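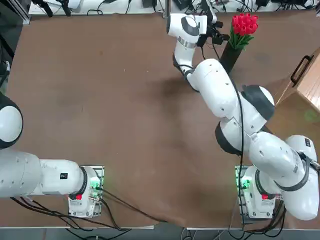
Ximena Bravo is an American singer and songwriter from Salinas, California. Her only full-length album, Flirnari, was released by the independent label Stallero Records, and she is best known for a dispute over how well it sold.

Early career

Bravo has given differing accounts of how she started. In early interviews she said she taught herself guitar at 13 from library books; a later press biography credits a family of professional musicians. No recordings from before her first EP have surfaced, although the label has referred to "hundreds" of home demos. She played bars and county fairs along the Central Coast for several years before Stallero signed her.

Flirnari

The album has 13 songs and was recorded in 18 days, according to its liner notes. Its producer, credited only as Gustuson, has no other known work under that name, and fans have long guessed that the name hides Bravo herself. She has neither confirmed nor denied it — a silence that her critics put down to marketing.

Reviews were mixed. Several writers praised the plain, close-miked singing on the first half. Others found the lyrics thin and the string parts borrowed from better records. The often-repeated claim that the album "changed the sound of Western folk" comes from the label's own press sheet and does not appear in any review from the time.

Sales claims

Stallero announced in October, shortly after release, that Flirnari had sold out its first pressing. It did not say how large the pressing was. A former distributor later put it at a few hundred copies, a figure the label called misleading without offering another. The "gold" sticker on some later copies refers to the color of the vinyl. It is sometimes mistaken for a sales award, and the label was slow to correct the mistake.

Publishing deal

On 2020-04-02 Stallero said that Bravo had signed a worldwide publishing deal covering more than 4 albums' worth of material. The value was described as "substantial." The partner company was not named, and no songs written under the deal have been released by other performers.

Later work

Bravo has since put out six singles, all digital only. A second album has been promised twice and had a title both times, though not the same one. She still performs, mostly in small rooms, and her live sets draw better notices than her records.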